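From: Paavo Ruotsalainen
To: Flestura traders list
Date: 4 January 2024
Subject: Re: Demo league - do we really want to run it again?

Dario Fiore wrote:

> Hi all, I've had a few people ask if the demo league is coming back this
> winter. I'm happy to run the table again, but I'd like to know first if
> anybody learned anything from it. My own feeling is that half of us were
> betting the whole account on the last two days, me included, and I would
> never trade that way with my own money. Also, do we want to stay on
> Votent or move over to Wisanora? Guido says the spreads on the Wisanora
> demo look closer to the real thing. Let me know before I set up the
> sign-up page.
> Dario

Hi Dario, hi everybody,

Yes please, run it again! I was one of the people asking, so I guess I owe you a proper answer and not just a thumbs up.

I did learn something, although it took me a while to see it. I went back through my history over the break (it was snowing, I had coffee, there are worse ways to spend a morning) and put every trade from the last round in a spreadsheet. I started with 2,000 in the demo account like everybody else and finished with 1,826, so no, I'm not writing this as some kind of genius. But when I sorted the trades by the hour I opened them, nearly all of the damage was in one place - the stuff I opened late in the evening, after work, when I was tired and wanted to be in something. The morning trades were a little bit up. Not much, but up. I'd never have bothered to look if there hadn't been a table with my name near the bottom of it.

So that's my vote for keeping it. What I'd change is the scoring. If the only thing that counts is the final balance, then of course people swing for the fences at the end, what else would you do from tenth place? I'd like to see the biggest drop from the peak count for something too. Mulugeta had a formula for this last year and I think it got lost in the thread about holiday swaps. Mulugeta, do you still have it?

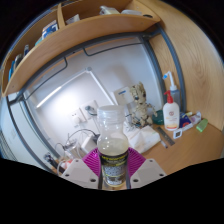 Mulugeta Beyene wrote back to me off list while I was still typing this, and said I could pass it on: he does have the formula, it's just the percent gain divided by the worst percent drop, and anybody who finishes below where they started gets ranked by loss alone. He also thinks we should throw out any account with fewer than 8 trades, or somebody will make one lucky trade with a tiny drop and win the whole thing with it.

I like all of that. The minimum might annoy the swing people (Ermanno, I'm looking at you), but if we run for 4 weeks it's only a couple of trades a week, and I think even Ermanno Bianchini can find that many reasons to sell the euro.

About the platform. I opened a Wisanora demo last night to see what Guido Fiore was talking about. The spreads do widen around the news, and on Votent's demo they never seem to move at all, so I'm with him on that. The bad part is the export. You get the history as one long page and you have to clean it up by hand before a spreadsheet will take it. I can live with that for my own account, but Dario, you'd be doing it for everybody. If somebody here is good with scripts, now would be a lovely time to speak up.

One more small thing - can we please agree on the leverage before we start this time? Last round I had mine set way lower than most of you and only noticed in the second week when Guido posted his position sizes. I'm not saying that's why I lost! But it would be nice if we all picked the same setting at sign-up and left it there.

As for prizes, I'm still fine with no money in it. If we want something for the winner, I have a spare copy of the Nisbet book on position sizing, barely opened, and I'll pay the postage anywhere.

I can start any time after the middle of January. Put me down on the list, Dario, and tell me what you decide about the export.

Paavo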